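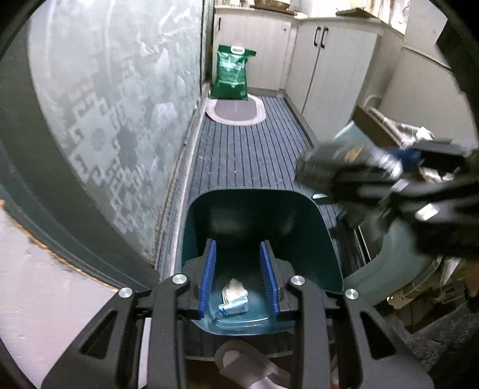
Sun 14 February

Third day with the Gekeo kit on loan. Grikolent sells it as a set of two hand grippers and the software that turns what you do with them into training data for an arm. List price is 4000 for the pair, and I have until the end of the loan to tell Sipho Khumalo if the Kaltcombe office should buy one or wait.

Did bin work at home today. I set myself 20 runs and got through 16 before my wrists had enough. The job was small trash: tissue, wrappers, the kind of thing that folds up under a finger. The blue ribbed pads are the best part of the kit. They hold paper without much squeeze and I can feel when they meet. The arms are wider than I would like. Going into a bin I have to open them less than feels natural or they knock the rim, and with both grippers down there at once they get in each other's way.

The software gave me trouble again. It dropped two runs with no message and I had to go through the log to find which. Upload was slow but finished after lunch. The manual says a set of 300 runs is enough for a simple pick. At my rate that is a lot of Sundays.

Weight is fine for the first half hour. After that I was resting my elbows on my knees. Li tried the right one for a few minutes and said the trigger was stiff, and she has stronger hands than I do. I'll put that in the notes.

Compared with the set we rented in October this one is easier to start up and the pads are much better. The old one had a strap that took some of the load, and I miss it. Wrote to Grikolent to ask if they sell a strap separately. No answer yet, it's the weekend.

Tomorrow the four runs I skipped, then the kitchen drawers. Need to charge both handles tonight and find the short cable.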